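Stop shopping for grippers with your eyes

Posted 2019-11-21

I have a drawer at work that I call the drawer of regret. It's full of fingers. Silicone ones, 3D printed ones, a set of aluminium ones with lovely knurling that cost us $1,611 and have picked up maybe a dozen things in their lives, most of them by mistake. Every one of them looked brilliant in a demo video, and that's how I bought them.

So this is my grumble, and it's aimed at me as much as anyone. We compare grippers the wrong way. We look at payload and stroke and grip force, we put the numbers side by side in a spreadsheet, we get excited about a colour-coded cell, and then we bolt the winner onto an arm and discover it can't get where the job is. I now think you should make the gripper earn its keep in a simulated kitchen before anybody gets near a purchase order, and I think the kitchen should be as annoying as you can make it.

Our little team has been doing this since June. There are only two of us on it full time, me and Mỹ Tô (who does the controller work and has far more patience than I do), and we were comparing a Hemo parallel-jaw hand against the Charvát one. On paper the Charvát walks it. More force, wider opening, nicer software. Nga Trình, who holds the budget, wanted to just buy two of them and be done. I wanted that too, to be fair! New toys!

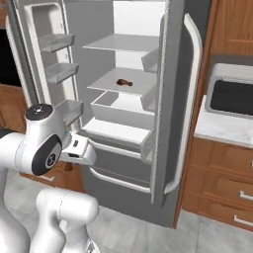
Reach is where the whole comparison came unstuck. We'd been treating it as a property of the arm, something you look up once and forget, when the hand on the end changes it every time you swap. A fridge is a great way to learn this. With both doors open and bins hanging off each of them, you've got a corridor to work in, and the hand has to come up that corridor with the wrist right behind it. Our target is the drumstick on the middle shelf, with glass over the top of it and the crisper drawer underneath, and the gripper can be sitting happily in front of the lowest shelf and still have an awkward climb ahead. A few extra centimetres of palm and the planner starts folding the elbow into all kinds of silly shapes. You won't find "elbow goes silly" on a data sheet.

We ran 2,176 trials all up, same target, same arm, random starting poses, and swapped the hand halfway. I'm not going to publish the full table, partly because it's one kitchen and one bit of chook and I don't want it quoted back at me as gospel. But the hand with the weaker grip got a clean pick more often, and it wasn't close. It was shorter. That was pretty much the story. You don't need to crush a drumstick, you need to get to it without clobbering a door shelf on the way in.

Now, the pushback, because I've had plenty of it. Mỹ reckons I'm overselling the sim and she's got a point. Contact in simulation is a bit of a fairy tale. Friction is a number somebody typed in (me, usually, after lunch). Real food is greasy and it rolls, and real shelves have a sticky patch where the jam was. If you asked me which of two hands would hold a cold drumstick better after pulling it off wet glass, I wouldn't trust our simulator to tell me, and I wrote half the scene file.

But geometry it gets right! Geometry is cheap and it's where most of our money has been wasted. If a hand can't fit in the gap in simulation, it's not going to fit in the gap in my lab either, and finding that out costs me a night of compute instead of eight weeks of shipping and a grumpy email from Nga.

The other complaint is that a fridge is too easy, too roomy, too tidy. I had a bloke from Arkitz tell me at a meetup that one object on a shelf is no kind of benchmark, and I should fill the thing with milk and leftovers and half a lemon. Sure, eventually. I'd say get the near-empty fridge working first. We failed 53 runs in a row at one stage with exactly one thing to pick up, and I was very glad not to be wondering whether the lemon was to blame. 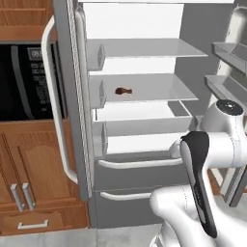

Gripper pointing down beside the open fridge, with the drumstick on the middle shelf.

I've gone on about hands, but the same goes for cameras, by the way. We'd planned on a Zorkora wrist camera and we may still get one, but moving a virtual one about for an afternoon taught me that a wrist view is useless to us if the arm has to come in low and look up at the bottom of a shelf. A second fixed view from across the room helped more than any extra resolution did. I'd have spent the money on pixels, no question, and felt very clever about it.

What I'd love is for the people who make these things to ship a decent collision model with every hand, the real outline, cable bulge and mounting plate included. Hemo's was good. Charvát's was a box. I had to go at it with calipers and a drawing for most of a week, and I still don't trust the bit near the flange. If you sell grippers and you're reading this, please, a proper mesh. I'll swap you for some very nice knurled fingers.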